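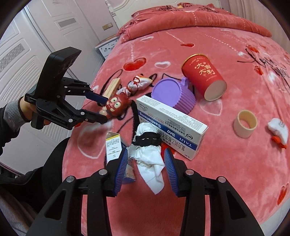
第5章は、行き場のない小物の話から始めます。服のたたみ方や本の並べ方なら、第4章までの考え方でなんとかなるんです。服は服どうし、本は本どうしで集めればいいので、仲間がはっきりしていますからね。ところが家の中には、どの仲間にも入れてもらえない物がけっこうあります。ハート柄のふかふかした毛布の上に出ている物を見ると、「Sanlietong」と書かれた薬の箱のすぐ近くに、目玉の大きなキャラクターの人形、薄紫のプラスチックのカップ、赤い紙の筒。黒いヘアゴムなんて、白い布の口のところに巻きついて、小さな包みみたいになっています。さて、これは布として片づけるんでしょうか、それともヘアゴムとして片づけるんでしょうか。私はこういうのを見ると、ちょっとうれしくなってしまいます(片づけの教科書を書く人間としては、ごちそうみたいなものです)。

5.1 なぜベッドの上なのか

小物の片づけを始めるとき、みなさんはどこに物を出しますか。床、という人が多いかもしれません。私も学生のころはずっと床でした。床は広いし、いくらでも出せます。でも、いくらでも出せるというのが困りもので、出しているうちに部屋じゅうに広がって、夜になっても足の踏み場がない、ということを何度もやりました。

ベッドの上だと、そうはいきません。寝る時間までには必ずどかさないといけないので、出す量を自然に加減するようになります。毛布の上なら小さな物を置いても音がしないし、カップが横倒しになったところでどうということもない。うちの実習では、最初の一回はベッドか、なければソファでやってもらっています。

ただし、毛足の長い布の上では、細かい物がもぐって見えなくなります。ピアス、小さなねじ、錠剤などは、浅い皿かふたに入れてから置いてください。私は前に、眼鏡のねじを毛布の中で見失って、半日つぶしました。あの半日は今でも惜しいです!

5.2 まず「薬」を抜く

集めた小物を前にして、いちばん先に手を出してほしいのは薬です。かわいい物や思い出の物に先にさわると、つい手が止まりますよね。人形をあっちに向けたりこっちに向けたりしているうちに時間がたってしまう。その点、薬は迷いが少ないので、手を慣らすのにもちょうどいいんです。

薬の箱は、次の順で見ていきます。

1 箱の使用期限を見る。
2 中身を出して、箱に書かれている薬と同じ物かどうか確かめる。
3 説明書があるかどうか見る。なければ、わかるまで使わない。
4 子どもの手が届かない、湿気の少ない場所へ移す。

2を飛ばす人が本当に多いのですが、薬の箱というのは丈夫で形もいいので、いつのまにか別の物の入れ物になっていることがあります。外側の文字が自分の読めない言葉だったら、なおさら中を見てください。海外で買った薬やもらった薬で中身に自信が持てないときは、箱ごと薬局に持っていって相談するのが早道です。箱だけ捨てて中身を残す、というのがいちばんよくありません。あとから誰にも何の薬だかわからなくなります。

5.3 入れ物は、入れ物として見る

薬の次は、入れ物になりそうな物を脇によけます。カップ、筒、空き箱、巾着。小物の山の中には、小物をしまうための物がたいてい何か混じっているんですよね。それに気づかないまま新しい収納用品を買いに行くと、帰ってきたときには片づける物が増えています。

赤い地に金色の漢字が大きく入った紙の筒などは、見た目が立派なので、捨てるに捨てられず何年もとってある、というお宅がよくあります。とっておくなら、仕事をさせましょう。紙の筒は立てて使えば筆記具や編み針のような長い物に向いていますし、横にしてヘアゴムやリボンを入れておくこともできます。反対に、水気のある物や重い物はやめておいたほうが無難です。紙ですからね。

取っ手のついたカップは、いったん台所の物かどうかを決めてください。飲むのに使うのか、小物入れにするのか。両方、はなしです。私は一度だけ「両方」をやって、画びょうの入っていたカップでお茶を飲みかけました。

5.4 くっついている物は、ほどいてから考える

冒頭で書いた、布とヘアゴムの話に戻ります。

答えを先に言うと、ほどきます。ほどいて、布は布、ゴムはゴムで考える。あたりまえのようですが、やってみるとなかなかできません。まとまっている物は、もう片づいているように見えるからです。輪ゴムで束ねたカード、クリップでとめたレシート、ひもで結んだ充電コード。どれも「あとで見よう」の姿のまま引き出しに入って、そのまま年を越します。

この章の原稿を読んでくれたAfonso Cardosoさんには、ここで反対されました。せっかくまとめてある物をばらばらにしたら、かえって散らかるじゃないか、というのです。たしかに一理あります。それで、この本では折り合いをつけて、「ほどいて中を見て、やっぱり一緒がいいと思ったら、もう一度まとめてよい」という決まりにしました。見たうえでまとめ直すなら、私も文句はありません。縁に飾りのある布なら、しわを伸ばしてみると思ったより大きかったり、しみが見つかったりします。まとめ直すのはそれからでも遅くないですよ。

5.5 人形とぬいぐるみ、それから積み木

最後に残るのが、遊ぶ物や飾る物です。赤茶色の小さな人形、赤い縁取りの白いぬいぐるみ、文字か印の押してある木のブロック。大人だけの家にも、こういう物は不思議とやってきます。

この種類については、使うか使わないかで分けようとしないでください。人形を「使う」って、どういうことなのか私にもよくわかりません。そのかわりに、見える所に置きたいかどうかで分けます。棚に立たせておきたい物は棚へ。見える所でなくていいけれど手放したくない物は、ふたのある箱へ。どちらでもない物だけを、人に譲るか処分するかの候補にします。

木のブロックのように、もともと何かの組の一つだったらしい物は、少し待ってみてもいいでしょう。残りがどこかから出てくるかもしれません。待つのは10日まで、と私は決めています。もっと待てる人は待ってもかまいませんが、待つための場所を一つ決めて、そこからはみ出さないようにしてくださいね。

やってみよう

自分の家から行き場のない小物を7個選び、ベッドかソファの上に出してください。まず薬を抜き、次に入れ物になる物をよけ、くっついている物はほどきます。残った物について、置き場所をノートに書いてみましょう。迷った物には印をつけておいてください。次の節で、その迷った物だけを使って「仮置き箱」を作ります。ノートは箱ができるまで使うので、手元に残しておくこと。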